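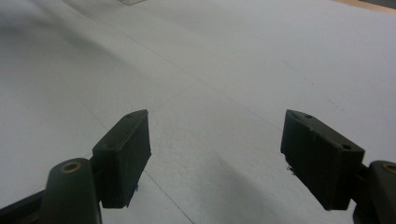
Two dark green fingers and a pale surface.

Kaja's sewing corner: the apron that took all of August

Hello again, everyone! I promised last time that I'd write up the Skalta apron, and then I went and started a second one, so you're getting both stories at once (sorry, not sorry).

For anyone new, Skalta is the cross-back apron pattern Baiba Pētersons lent me, the one with no ties and a big pocket across the front. I'd wanted something like it for ages. My old apron has a neck strap that digs in, and the bow at the back always ends up in the drawer when I lean over to get a spoon. So when Baiba said I could borrow the pattern I said yes before she'd finished the sentence, and then I left it on the shelf for months. The fabric was ready and waiting too, a lovely heavy linen in a colour somewhere between mustard and caramel.

I finally cut it out in August, on the hottest night of the whole month, with the fan blowing the tissue pieces off the table. If you do one thing before you start, wash the linen. I washed mine twice and dried it on hot and it still shrank a little more after the first wear! It's much softer now, though, so I'm not complaining.

My first mistake was the straps. They cross over at the back and join on at the opposite sides, and it's very easy to sew them on with a twist. I did it, unpicked it, and did it again the same way. Margus walked past, had a look and said "that one's upside down," and he was right, and he doesn't even sew. After that I pinned both straps, put the whole thing on over my head with the pins still in (careful!) and walked up and down the hallway before I went anywhere near the machine.

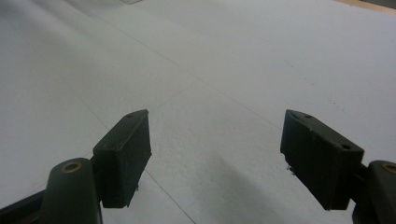 Wide open above the pale grey floor.

Second mistake, the pocket. The pattern has one large pocket and I thought I'd be clever and divide it into 3, with a skinny slot for a pencil. Lovely idea. The skinny slot is so skinny that the only thing that fits in it is a chopstick. On apron number two I made it wider and now my good scissors live there, points down in their little leather cover.

The bit I was dreading was the binding around the armholes and it was the nicest part of the whole job. I made my own bias tape from a worn-out cotton shirt, grey with a tiny white check, and you only see a peek of it when I move. Cut your strips 3 cm wide if you're using linen as thick as mine. I started with narrower ones and there just wasn't enough to fold over. Press it in half, open it up, press the edges to the middle, press again. I used up a whole evening and two podcasts and I'd happily do it again tomorrow.

Thread: I used Vomex in the big spool, in a cream, because that's what was in the tin. I thought it would look wrong against the mustard but it looks like proper topstitching, so now I'm telling everybody I planned it. I set the stitch length longer than usual for the top edge and the pocket, and went slowly around the corners, turning the wheel by hand for the last bit.

Apron number two is for Maarja Baranauskienė, who is a good bit taller than me, so I added length at the hem. I should have added it above the pocket as well. When she tried it on, the pocket was up around her ribs! We laughed, I unpicked it, and we moved it down with her standing on a kitchen chair and me on the floor with a mouthful of pins. It's a nice dark green linen and it suits her far better than it would me.

A few of you have asked if it's all right for a beginner. I'd say yes, if you've made a pillowcase or a tote bag and you don't mind unpicking. There are no zippers and no buttons. The hardest part is keeping track of which strap goes where, and a safety pin on the left one will sort that out. Don't skip the double row of stitching where the straps meet the sides, it takes all the pulling.

I've got enough mustard linen left for a pair of pot holders, or maybe a peg bag. Uldis Org wrote in to say he lines his pot holders with an old wool blanket and quilts them in a simple grid, so I'm going to try that next. Has anyone else used wool? Does it go flat after a few washes? Write and tell me before I cut up a perfectly good blanket!

And Baiba, I still have your pattern. I've traced it now and it's in an envelope on the hall table, all 28 pieces of tissue folded nearly the way you had them. I'll bring it over next time, along with the jam jars.

Happy sewing,
Kaja Toom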